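Haverford Home & Garden Forum > Walls, Floors and Ceilings > Old brick inside, seal it or leave it be?

14th April

rochelle_e
Hello all, long-time reader, first proper post, so please bear with me while I ramble a bit.
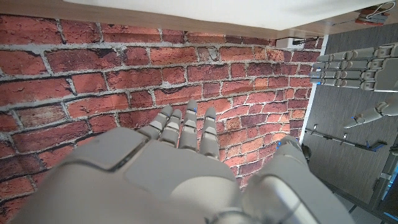

We've finally got to the stage of deciding what to do with the brick in the back room, and my husband and I have been going around in circles since October. It's a real mix of colours, reddish orange through terracotta to a dark maroon, with wide light grey joints that are thicker in some spots than others. There are chips and pale patches too, and I have grown very fond of all of it. The whole thing has a weathered, mottled look that I'd hate to lose.

My sister says seal it, my neighbour says whatever you do don't seal it, and the fellow at the paint counter wanted to sell me a tin of something glossy. We had one quote of $4,000 to have it cleaned, repointed and sealed, and I nearly fell off my chair. Has anyone lived with bare brick for a good long while and can tell me what it's like? I don't mind a bit of dust, but I do have a cream rug going in there and I'm nervous.

Thanks in advance, and sorry for the essay!
Rochelle

lylepruitt
Welcome Rochelle! Lovely brick, I'm envious of those maroon ones. We had something similar in our old place and I sealed it the first winter we were there. Matte water-based sealer, two thin coats, and I never regretted it. Before that I was vacuuming grit off the skirting every weekend, and my wife was ready to have the lot plastered over.

Stay away from anything glossy. My brother-in-law did his hallway with a shiny one and it looks like a wet bathroom in there, poor man. Do a test patch somewhere the couch will go and give it a couple of weeks before you decide. Even the matte ones can deepen the colour a touch.

marleny.u
I'm going to disagree with Lyle, in a friendly way I hope! I wouldn't put sealer anywhere near it until you know what the mortar is. If it's an old soft lime mortar, the wall needs to let moisture out, and a sealer can trap it in behind the face. We bought a house where somebody had done exactly that and the fronts of the bricks were popping off like biscuit crumbs. It took us two years to put right and I still get cross when I think about it.

Rochelle, do you know if the wall is an outside wall, or one between two rooms? And are those pale patches powdery when you rub them with a dry cloth? If they are, it may be salts coming through, and you'd want to find the damp first. If they're hard it could be old paint or plaster that was never fully scrubbed off, and that's much less of a worry.

lylepruitt
Fair point on the lime, Marleny, though I'd say there are breathable sealers these days and people get more frightened of them than they need to be. Mine was an inside wall, so I'll admit I had it easy.

rochelle_e
Oh this is so helpful, thank you both. It's an outside wall, with the garden on the other side. I went and rubbed a few of the pale bits with a tea towel after reading that (the kettle was on anyway) and some of it came off on the cloth and some didn't budge. So a bit of each, I suppose? I can scratch the mortar with a key quite easily down low, but higher up it's hard as anything.

marleny.u
That sounds to me like somebody has patched the top with cement at some stage and left the original lower down. Very common. I'd have a look outside for a blocked gutter or a garden bed piled up too high against the wall before you spend a cent indoors.

nattawut_p
Hi Rochelle, I did repointing for 9 years before my knees gave up on me, so I'll put my two cents in. Marleny is on the right track. Soft down low and hard up high usually means two different jobs by two different people. Please don't let anyone take an angle grinder to it, they'll chew the edges off the bricks and you can't put those back. Rake out only what's loose, by hand, and repoint with lime to match. Those uneven joints are part of the charm, so ask your tradesperson not to neaten them up.

As for the dust, a soft brush from top to bottom and then the vacuum with the brush head. Do that a few times over the first couple of months and you may find it settles down a great deal. The quote doesn't shock me if there's a lot of pointing in it, but ask them to split it out line by line. You may not want the sealing part at all.

sverre_b
I'll be the grump of the thread and say paint it. We limewashed ours and the room is so much brighter, and limewash breathes, so it ought to keep Marleny happy. Bare brick eats the light. I know I'm outnumbered on this forum but I sat in a gloomy brick dining room for 47 winters (my parents' place, then mine) and I wouldn't go back.

marleny.u
Limewash does keep me happy, Sverre, but on those colours? I'd weep!

lylepruitt
Seconding the weeping. Sverre, you said the same thing about my fireplace.

sverre_b
And I was right about your fireplace.

rochelle_e
You've all made me laugh, thank you. I don't think I could bring myself to cover it, Sverre, but I take the point about the light and I'll look into a couple of lamps for that corner. For now we're going to sort out the garden bed (yes, it is piled up too high, I went and looked, and I'm the one who piled it) and I'll ring about getting that quote split up. The cream rug can stay rolled up in the spare room until the brushing's done.

Nattawut, would an ordinary dustpan brush do, or is there a special sort I should be asking for?

nattawut_p
Ordinary is fine as long as the bristles are soft. No wire brushes! And wear a mask, that old dust gets into everything.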